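The Line Between Zindum and Sekonbridge

14 January 2025

The summer I turned thirty I got a job driving a man around a border. I should explain that it wasn't an exciting border (no guards, no gate, not even a sign for most of it). It was the county line between Zindum and Sekonbridge, and the man was Lutz Hagedorn, and he couldn't drive because of his eyes. He could read a stone from an inch away with a magnifying glass, but put him behind a wheel and he'd take out a mailbox.

The state wanted the old boundary stones found before it redrew its maps. There were supposed to be 53 of them, starting at the river and going up over the hills to Lake Stöcker. I had a truck and no plans, so there you go. 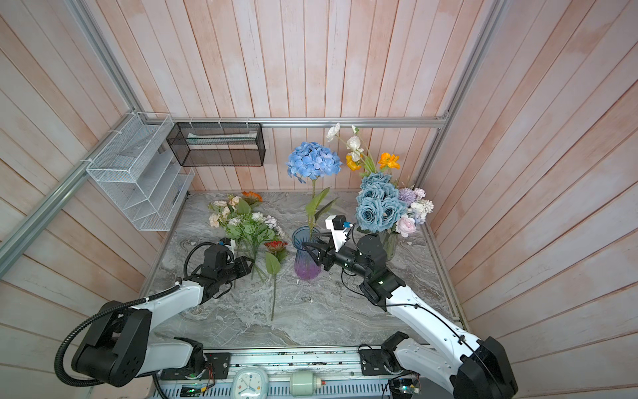
The River End

The first few were easy. They stood right along the bank with a Z cut on one side and an S on the other, and Lutz patted each one on the head like a dog. Then the river moved on us. I mean it had moved at some point in the last century, a good long way east, and the stones hadn't gone with it. So there was a whole strip of bottomland that was in Zindum by the stones and in Sekonbridge by the river, and in the middle of it was Roxana Marinescu's farm.

She came out to the truck before I had the engine off.

"Which one am I in?" she said.

"Which one would you like?" said Lutz, and I thought, oh boy, here we go.

She'd been paying taxes to Sekonbridge and voting in Zindum her entire adult life. Her mailbox said Jokevance, a town that had been dropped from both counties when the railroad left. She gave us plum cake and wouldn't let us look at the stone behind her barn until we'd each had two slices.

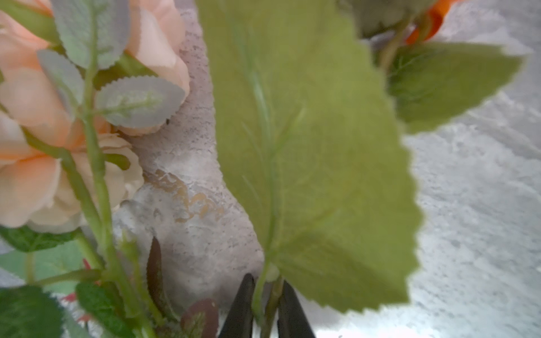
I asked her if it bothered her, living in a place that didn't have a name anymore. She said it had a name, it was on the mailbox, hadn't I just read it? Then she walked us out back and there was the stone, number 18, with a chicken sitting on it. Lutz waited for the chicken to leave. It took most of the afternoon, and I have to say I've had worse afternoons.

Up the Hills

After that we climbed. The line ran straight up through the pines, and whoever laid it out hadn't cared one bit about legs. I carried the water, the lunch and the long steel tape, and Lutz carried his magnifying glass and complained about my boots (too loud). We slept in the truck when it rained. He snored in a way that I can only call regional.

He told me that he'd grown up on the Zindum side and his wife on the Sekonbridge side, and that when they married neither mother would cross over for the wedding. So they held it on the line, up on the ridge, with a mother on each side and the cake in the middle. The ridge is 3,273 feet up, and both mothers walked it in dress shoes!
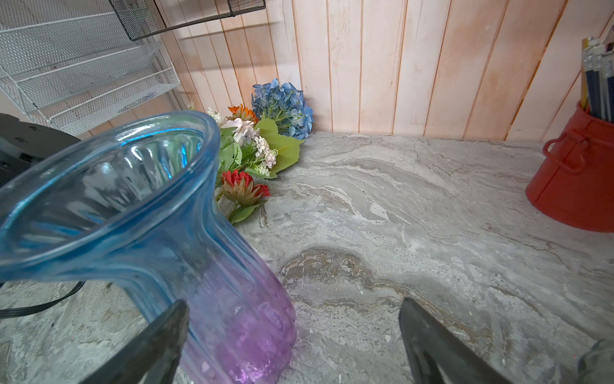

The last stretch comes down to Lake Stöcker, and I wasn't ready for it. I'd only seen it on the map, where it's a flat little patch the color of toothpaste. We came out of the trees near sunset and it was clear sky blue along the near shore, then lavender, then a deep purple down at the far end, the very same run of colors as that ribbed glass vase, rim to base. Lutz couldn't see much of it. He asked me which county the purple part was in, and I held the map up to the light and told him Sekonbridge, and he said a word I won't repeat.

What Went in the Report

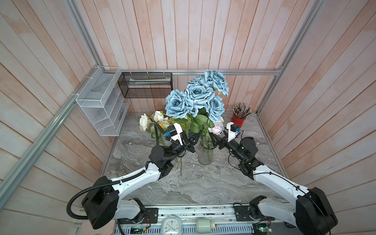
The hearing was in February, in the county building at Sekonbridge, in a room with a very loud radiator. Lutz wore a tie. Roxana had come too, and she sat in the front row with a plum cake on her knees. They'd put out artificial flowers in a clear glass vase, same kind of bouquet as the one up there, and the chairman kept leaning around it to see who was talking. He read out our numbers, stone by stone, and when he got to hers he stopped and asked whether the property was in Zindum or in Sekonbridge.

Lutz stood up, felt for the edge of the table, and said, "Jokevance."

The chairman looked at me. I was only the driver, but I nodded anyway, and he wrote it down.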